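Gingham

Gingham is a lightweight, plain-woven cloth best known for its checks, made by crossing bands of dyed yarn with bands of white. It is one of the simplest patterned fabrics a weaver can make and one of the most useful, at home on kitchen tables, school uniforms, summer dresses, curtains, shirts and the lids of jam jars. The pattern belongs to the cloth itself. Since the yarn is dyed before weaving, the checks look the same on both sides, and a well-made gingham has no wrong side at all!

Name

The word came into English in the seventeenth century, by way of Dutch traders. It is usually traced to a Malay word, often given as genggang, meaning striped. The early cloth sold under the name was in fact often striped, and checks took over later. Some older books link the word to the town of Guingamp in Brittany, an attractive story that most dictionaries now treat with caution.

How the pattern works

The beauty of gingham is that two yarn colors make three tones. Say the yarns are blue and white. Where blue crosses blue, the square is solid blue. Where white crosses white, it is white. Where the two cross each other, the eye blends the tiny over-and-under specks into a pale middle blue. Every gingham, however large or small its squares, is built on this trick, and anyone with a magnifying glass can enjoy taking it apart.

In the classic form the bands are of equal width in both directions, so the checks come out square. Weavers call the lengthwise yarns the warp and the crosswise yarns the weft, and a gingham warp has to be laid out with care, as one miscounted band will run the whole length of the piece. The weft is more forgiving, but a weaver who beats too hard will flatten the squares into oblongs.

Cotton is the usual fiber. Cotton and polyester blends are common in tablecloths and uniforms, where quick drying and fewer wrinkles are welcome. Linen and silk ginghams exist too and are lovely to handle.

Related cloths

Gingham is easily mixed up with its neighbors. Tartan uses several colors in a set order and is traditionally woven in a twill, with the fine diagonal lines that gingham lacks. Madras is also a plain weave, but its checks are uneven and brightly colored. Buffalo check is bold and large, most often red and black. Seersucker may carry a gingham check, though its puckered surface gives it away. Printed checks are sold as gingham as well, and the back of the cloth settles the matter: a print is usually paler there.

At the Cuautle weaving workshop, Gumaro Olvera teaches new weavers on a small gingham before anything else. His practice warp has 12 bands, and he likes the way it shows every mistake at once. Emiliano Valdovinos, who trained there, went on to weave a sample book called Vila, with 30 ginghams in natural dyes. The grays are the great pleasure of that book, running from near silver to the color of wet slate.

On the table

Table linen may be the happiest use of the cloth. A check hides crumbs and small stains better than plain white does, and it gives a meal a relaxed, outdoor feeling even on the fourth floor. Red and white is the picnic and trattoria standard. Blue, green, yellow and gray are all widely made, and gray sits comfortably beside almost any dishes.

Check size changes the mood a good deal. Tiny checks blur into a soft single color from across a room, while wide ones stay crisp and lively.

Care

Cotton gingham is sturdy and improves with washing. New dark colors are best washed separately the first few times, in cool water. The cloth irons well while slightly damp, and following the lines of the check with the iron keeps the squares true. For sewing, the pattern doubles as a built-in ruler, a gift to anyone cutting napkins or learning to hem.

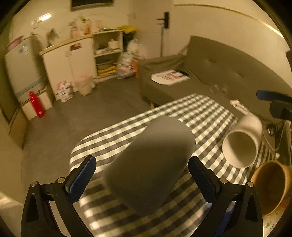 Gray-and-white gingham used as a tablecloth, with a white ceramic mug on its side.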